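Equipment gallery: what the money would go on

Wanda Tokarz asked for a page people could look at before the June budget meeting, so I've put one together. My part was supposed to be a neutral introduction. I am not very neutral on this one and Wanda knows it.

The request in front of us is for hand-held grippers, the kind a person holds in each hand and works with while the motions get recorded. Later a robot is supposed to learn from the recordings. We have two quotes, one from Duleo and one from Helov. Duleo sells by the pair and charges for the mounting plates separately. Helov puts everything in one price and then wants a yearly fee for the software. I asked both of them what happens to our recordings if we stop paying or change supplier. Duleo sent a brochure. Helov said they would get back to me.

The plan as written calls for 20 pairs. I'd like to know where that number came from. Elżbieta Cieślak went through the booking sheet and found that we have never had more than four tables going at the same time, and one of those was usually waiting on a cable. Her view is that we should buy six pairs, keep two as spares and put the rest into tables, lighting and people's hours. I agree with her, except I'd start with five.

Please also look at the line for household items. It is the smallest one in the whole request and it gets the least attention, but these things get bent and lost. We went through 40 hangers during the last round of clothes tasks, and nobody had budgeted for a single one. They came out of the office supplies money and we ran short of printer paper.

A few questions I still want answered before anyone signs:

How long does a gripper last in daily use? Helov says 13 months under "normal conditions." I asked what those were and was told it depends.

Who pays for shipping on repairs? The Duleo quote says the customer, both ways, in the small print on the last page.

Does either set work with the Tasomus recording software we already own? Both salespeople said yes very quickly. I want to see it running on our machine, with our cables, for a full afternoon.

Is the training day worth it? It's listed as optional in the quote and required in the warranty terms. Somebody should ask them which.

And what are we counting as a result? The old Liao proposal promised some 111 hours of recordings and we signed off on hours. Hours are easy to produce. I would want a target for finished tasks, with the failed tries listed next to it, before we spend this kind of money again.

I'm not against buying. The work is slow, the setups we have are shared, and the people doing it have been patient. I just don't think a bigger order fixes a schedule that has gaps in it, and I don't trust any quote that gets cheaper each time we say we're still thinking.

Comments go to Wanda. She has the full quotes if you want to read them, and I'd suggest starting from the back page. 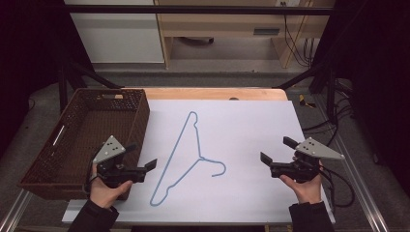 Hanger task with a gripper in each hand, basket on the left. A pair means both grippers, so check that when you compare quotes.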